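Evening, March

The council met until nearly ten tonight and still didn't finish the agenda. Most of it went on the boundary question, meaning whether Galach stays in our district or goes over the river to Vollel. Forty-six people had signed up to speak and they were given 3 minutes each. I stayed for all of it and took notes on the back of the agenda papers.

Lilla Győri chaired. She was fair, I thought, though she let the man from Kun run well over his time and then stopped the woman after him on the dot. There was some muttering about that. The arguments were the ones we've heard since the autumn. Galach people say they pay for Fletdale's roads and get a bus twice a day. Fletdale people say the school will close if Galach leaves, as up to 41 of its pupils come from that side. The officer from finance had a paper on what each parish pays in, but it used last year's rates and he had to admit it when asked. 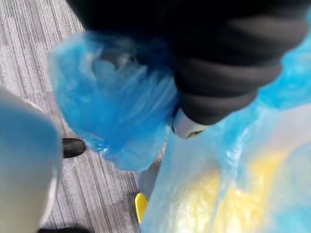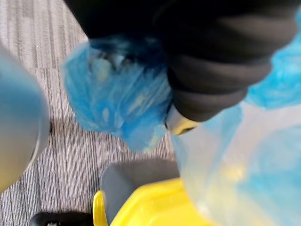
They voted at half past nine on whether to hold a local poll before anything is sent to the ministry. It needed 32 votes and got 32. I had expected it to fall short. The two members from Kun voted in favour, having spoken against it in January, and neither gave a reason. I asked one of them on the stairs and he said he had read the letters over the weekend and changed his mind. I believe him, more or less.

The wording of the poll question is still to be settled. The draft asks whether voters "agree with the transfer of Galach", without saying where to or when, and I can see that causing trouble. I shall write to Győri about it tomorrow and keep it to one page. I also want to ask if people in Vollel get a vote. It was raised tonight and passed over.

Walked home by the lower road. Soup, then bed later than I meant. I must find the old map with the parish lines on it, which I think is in the chest on the landing, and ring the clerk before noon about the minutes.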